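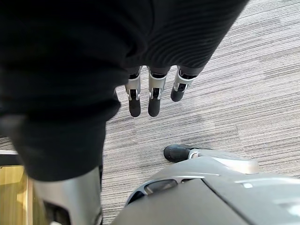
Ticket 183: Shared calendar shows bookings one hour late after the August update
Posted by the Divside help desk, August

Status: closed, with one open point (see the end)
Place: Dunmore office, second floor
Product: Clemer room booking, desktop and phone

Problem as reported

After the update, all bookings made on the phone are appearing one hour later on the desktop calendar. A meeting booked for 9:00 on the phone is shown at 10:00 on the desktop. Bookings made on the desktop are correct in both places. The user has already signed out and signed in again, and restarted the phone. No change.

8:40 am
I asked for two screenshots, one from the phone and one from the desktop, of the same booking. They confirm the report. The difference is always exactly 60 minutes, so I do not think that it is a sync delay. A delay would bring the booking late to the calendar, but the hour written in it would still be right.

9:15 am
Checked the time zone on the phone. It is set to automatic and the clock is correct. Checked the desktop also. Same zone, same clock. I made a test booking from my own phone in the Wornthorpe office and it came out correct. So the problem is with this office or with this account, I could not say yet which one.

10:05 am
Asked a second user in Dunmore to make a test booking from the phone. Wrong by one hour as well. This means it is the office and I stopped looking at the account.

10:30 am
In the Clemer admin page, under Locations, every office has its own time zone field. For Wornthorpe it has the city name. For Dunmore it has only a fixed offset, without daylight saving. My guess is that before the update the phone app did not read this field, and now it does. The release notes say only "improved location handling" – this did not help me much.

10:50 am
Changed the Dunmore field from the fixed offset to the city name and saved. The page gave an error, "location in use." I had to close the admin page in my other browser tab and then the saving worked.

11:20 am
New test bookings from both users are correct on phone and desktop. The old bookings did not move by themselves. There were 6 wrong ones for the rest of the month. I corrected them by hand and sent a note to the organizers.

2:10 pm
The first user writes that the weekly meeting is still wrong. It is a repeating booking, and each repeat keeps the time zone from the day when it was created. Deleted the series and created it again. Now it is correct.

Open point

The small screen at the door of room 2 still shows the old time for the weekly meeting. It probably keeps a saved copy until the night restart. If it is still wrong tomorrow morning, please reply to this ticket and do not open a new one – the history is easier to follow in one place.

Contact the help desk | © Divside | Back to top

Related tickets
Clemer: cannot delete a booking made by a former colleague
Door screen stays on "Connecting"
Calendar invitations arrive twice in Wornthorpe
How to change the default meeting length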